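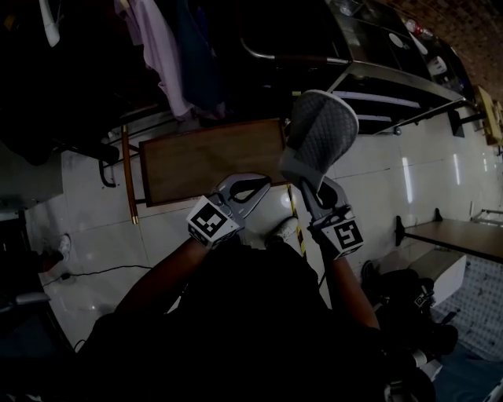 Home | Longbox Basics | Key Issues | Letters Pages | About

How to Date and Grade a Coverless Comic

Posted by Cormac Egan, 2019-12-07

I love coverless comics. There, I said it! If you spend any time digging through the cheap boxes at shows you'll meet plenty of them, usually priced at next to nothing, and most folks flip right past. But a comic with no cover still has all its stories, all its ads and (often) a terrific letters page, and working out exactly which issue you've got is one of the most enjoyable little puzzles in the hobby.

What you need

A clean table, a soft pencil, a sheet of scrap paper, decent light, and a bag and board in the right size. A magnifier helps with small print. Wash and dry your hands before you start and skip the gloves, as bare fingers feel a brittle page much sooner than cotton does.

Step 1: Find the indicia

The indicia is that block of tiny legal print giving the title, issue number, month and publisher. On a lot of older books it runs along the bottom of the first interior page, and if yours is there, congratulations, you're finished in a minute. Some publishers put it on the inside front cover instead, which means it went wherever the cover went. Check the bottom of every page before giving up. I once found one tucked under a puzzle page near the back!

Write down exactly what it says, including the volume number if there is one. Remember that the printed month usually runs ahead of when the book was on sale, so a November issue was probably on the racks by the end of summer.

Step 2: Look for a job number

No indicia? Look at the first panel of each story, down in the corners. Many publishers lettered a small code there to track the art through the office. My favorite find last year was a space adventure from Brerkholm with the code 996 squeezed in beside a rocket fin, and matching it against a dated issue got me to within 2 months either way.

Job numbers tell you when a story was ordered, and inventory stories could sit in a drawer for ages. Treat the number as a clue and keep going.

Step 3: Read the ads

This is the fun part. House ads are pure gold, especially the ones that say "on sale now" with a cover reproduced beside them. Find out when that advertised issue came out and yours will be very close to it. Contest ads are great too, because they carry a closing date.

Subscription prices are handy for narrowing down the year. So are mail-in coupons, which sometimes have a department code that changes with every issue (keep a list of these as you find them, you'll be so glad you did).

Step 4: Work the letters page

Readers nearly always write about a specific earlier issue. If the letters discuss the story from issue 11, you're probably holding something a few issues past that. Bimonthly titles have a shorter gap in numbering than monthlies, so find out which kind you have.

Step 5: Count the pages

Do this before you grade anything. Turn each leaf gently and find the centerfold, where the staples show. There should be the same number of leaves on each side of it. If one side comes up short, look for a stub near the staples and check whether a coupon page or a story page has gone. Write "missing leaf" in pencil on the backing board, never on the comic.

Step 6: Grade what's left

A coverless book sits at the bottom of any grading scale, so I just describe it: complete or incomplete, staples tight or loose, page color, any clipped coupons. Jonatan Fjeld, who got me started on all this at the Lellbridge swap meet, uses one line per book and files them by publisher. I've copied his system ever since and have more than 20 Fuchs westerns identified that way.

Slide the book in with the spine against the edge of the board and the first page facing out. Put the title and number on a removable label on the bag.

I still have one holdout, a Justetti romance comic with no indicia, no job numbers and no letters page. The only dated thing in it is a shampoo coupon, and somebody clipped the half with the year. If you know the story where the heroine takes a job at a lighthouse, please leave a comment!

14 shares | 6 comments

Previous | Next | Back to top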